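Skemard office chair, black: three and a half stars

We bought three of these in July to replace a set that had been losing height all spring, one slow hiss at a time. The Skemard came in at 295 each, and assembly took me 33 minutes for the first one and 12 for the last, by which point I had stopped reading the leaflet and started reading the screws.

The seat is firm. Nazmiye Demirtaş called it "a bench with ambitions" and then claimed the one nearest the wall, so make of that what you will. The back holds you up without giving you opinions about your posture.

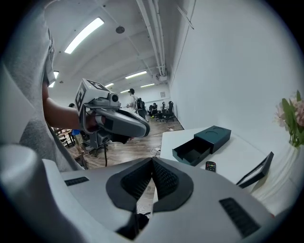
Casters are where I take off a star. On a wood-look floor they roll beautifully, including when you would like them to stay put. Lean over to pick up a pen and you will arrive somewhere new. The Wumbei we tried before had stiffer wheels and a worse everything else.

Height adjustment is smooth, the tilt lever less so. It sits exactly where my sleeve goes.

Would buy again, at a discount. Stostusar sells a mat for 57 that is supposed to calm the wheels down. I haven't bought one yet.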